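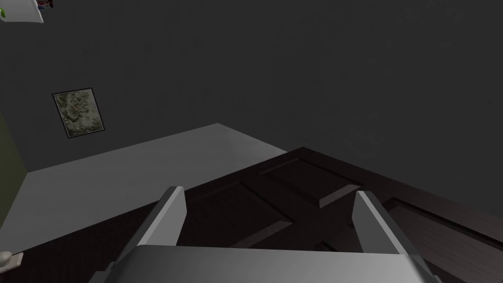 Según Eyvindur Gunnlaugsson, una célula simulada no se mantiene, se reinicia, y quien le dedique más de una mañana al mes está jugando a los trenes. Me lo escribió tal cual, en respuesta a mi columna de julio, y llevo desde entonces queriendo contestarle con algo más largo que un correo.

Yo creo que se equivoca, ¡y me encanta que se equivoque! Porque me da pie a hablar del trabajo que más me gusta de todo el taller de Coladia: tener a punto la célula de la puerta. Es una pinza de dos dedos paralelos, un suelo liso, unas paredes y una puerta oscura de paneles. Poca cosa, dirá cualquiera. Pues bien, ahí dentro hay tanto que ajustar como en una célula de verdad, con la ventaja de que no hay que barrer después.

Empecemos por los dedos. En el modelo que heredamos de Kiltis, la apertura venía fijada en un valor que alguien copió de otra pinza, y durante semanas dimos por malo el controlador cuando lo malo era el cero. Lo pusimos bien como se pone en una máquina física: cerrar hasta el contacto, anotar, abrir del todo, anotar, repetir. Cuatro veces, con el mismo arranque. Tardamos una tarde y nos ahorró no sé cuántas discusiones.

Luego está la geometría de colisión, que es mi debilidad (lo reconozco). Una puerta de paneles tiene biseles, y los biseles son una delicia y una trampa. Si la malla de contacto es una tabla plana, el dedo flota o se hunde donde el ojo ve un escalón. Si es demasiado fina, el cálculo se arrastra. La nuestra tenía 247 piezas convexas y la dejamos en 130, rehaciendo a mano los bordes de cada panel. La simulación va ahora holgada y las puntas apoyan donde tienen que apoyar – y ver eso por primera vez, a las once de la noche, con el café frío, es una alegría de las buenas.

Eyvindur dice que todo esto lo arregla un botón. El botón devuelve la escena a su estado inicial, sí, pero el estado inicial también envejece. Cambia una versión del motor físico y la fricción ya no significa lo mismo. Alguien mueve el origen de la puerta para que le cuadre una prueba y se le olvida devolverlo. En Hafþórsson reiniciaban cada noche, religiosamente, y cada noche volvían al mismo error de masa en la base de la pinza. Eran 400 gramos de más. Reiniciar les salía perfecto.

Por eso defiendo el cuaderno. Nosotros lo llevamos en un archivo de texto que se llama Skullitz, por razones que ya no recuerda ni quien lo bautizó, y en él se apunta cada cambio de amortiguación, cada límite de fuerza, cada textura sustituida. Sí, también las texturas: una madera muy oscura con un brillo leve le da a la cámara virtual mucho menos contraste que una clara, y si un día la detección del borde empieza a fallar quiero saber si alguien ha tocado la luz.

¿Que es trabajo lento? Lo es, y además se nota poco desde fuera. Pero a quien empiece ahora en esto le recomiendo que pida una semana de mantenimiento antes de entrenar nada. Que abra el modelo, que cierre los dedos en el vacío, que mire los contactos uno a uno. Se aprende muchísimo, y uno acaba cogiéndole cariño al cacharro aunque no pese nada.

A Eyvindur le he ofrecido acceso a la célula y al cuaderno. Todavía no ha contestado, pero la invitación sigue en pie, y si encuentra un solo parámetro sin anotar, la próxima columna la escribe él.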